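Esby hall washrooms to reopen on Tuesday

The washrooms at the Esby community hall will be open again from Tuesday morning, after a month in which hall users have had to make do with the single toilet behind the kitchen. The old basins and pipework have been taken out and four new vanity units put in, two on each side of the corridor.

The work was carried out by Banholm, the plumbing firm from the harbour road, which also refitted the changing rooms at the sports ground. Tiling was done by Abeysekara, and the hall's own cleaning contractor, Ginine, has been brought in for a full clean before the doors are unlocked.

Complaints about the old washrooms go back several years. The basins were shallow and set too close to the wall, so that water ran over the back and down behind the panels. Last winter one of the waste pipes under the left-hand washroom split during a Saturday market, and the corridor had to be closed for the rest of the day. The pipe was patched, but the plumber's report at the time said that the whole run was worn out and that a second repair would be money wasted.

The new units are plain white ceramic with deep basins, chrome taps and a white cabinet underneath to hide the pipes. Each basin has an overflow hole at the back, something the old ones lacked. The rim is wide enough to put down a wash bag or a towel, a point raised by the swimming group, whose members change at the hall before walking down to the beach.

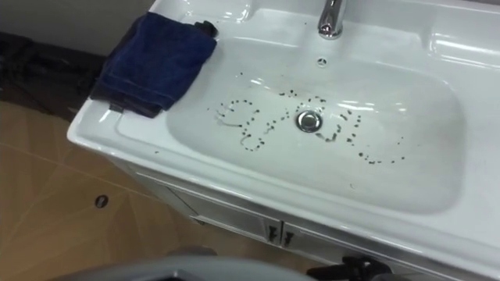
One of the new basins, with a navy towel over the rim and dark specks around the drain.

Ginine's clean takes in the basins, floors, mirrors and cabinet fronts, along with the corridor and the kitchen toilet. Hall users are asked to keep out of both washrooms until it is finished, even if the doors are standing open. The lights and hand dryers are being tested over the same days and may be off for short spells.

The hall has also put up a short notice on how the basins should be used. The pottery class and the gardening club have both been in the habit of rinsing tools and pots in the washrooms, and the plumber's report named clay and soil as one cause of the trouble with the drains. From now on, anything of that sort is to be washed in the deep sink in the store room, which has a trap that can be opened and emptied. The same goes for coffee grounds, which should go in the food waste bin in the kitchen -- not down any of the sinks.

Loose dirt left in a basin should be wiped up with a paper towel and put in the bin before the tap is turned on. Scouring powder and wire pads are not to be used on the new units, as they dull the surface. A soft cloth and ordinary washing-up liquid will do, and both will be kept in the cupboard by the back door.

Some 20 groups use the hall in a normal week, and most have carried on through the building work. The toddler mornings moved to the school for the month and will return on Tuesday at the usual time. The Thursday lunch also goes back to its full length, having been cut to one sitting while the corridor was shut.

A few jobs are still to be done. The lower shelf in the right-hand washroom has not arrived, and the door to the accessible toilet needs a new closer -- the present one shuts too fast. Banholm expects to fit both in April, on a morning when the hall has no bookings. The water will be off for up to 3 hours that day, and a note will go on the door beforehand.

Towels, soap bags and other belongings left in the old washrooms have been put in a box in the entrance. Anything not collected within two weeks will go to the charity shop in Esby.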